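Clearing a false grip fault on the Clino bin cell

Fault 801 comes up when the gripper reports a part in hand and the arm lifts without one. On our Clino cell it started in March, nearly always on bars close to a side wall. Work through the steps in order and stop when the fault clears.

Before you start, press the stop, lock out the air and wait for the gauge to read zero. Guilan Tang has the second key.

1. Check the finger zero. Close the gripper on nothing and read the position value in Furtado. Anything over 4 means the zero has drifted and needs to be taught again.

2. Check the cables at the wrist. Flex each one by hand and watch the input light. If it flickers, replace the lead. 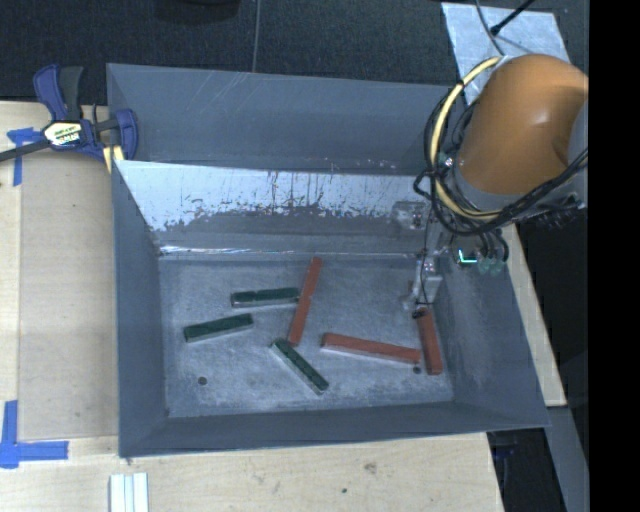 3. Check the wall clearance. Set the arm to 300 mm/s and step it through a pick with your thumb on the hold button. Choose a bar like the red one near the right wall, where the gripper tip comes down at the bar's upper end and there is little room beside it. If a finger touches metal before it closes, the controller reads the contact as a grip. Raise the wall margin one step and try again.

4. Check the bin position. A bin that has crept on the bench throws every wall pick out by the same amount. Loosen the clamp, square the bin up and retighten.

Run 500 picks at normal speed before you sign the cell back over. Send the log to Gyula Virág if 801 comes back.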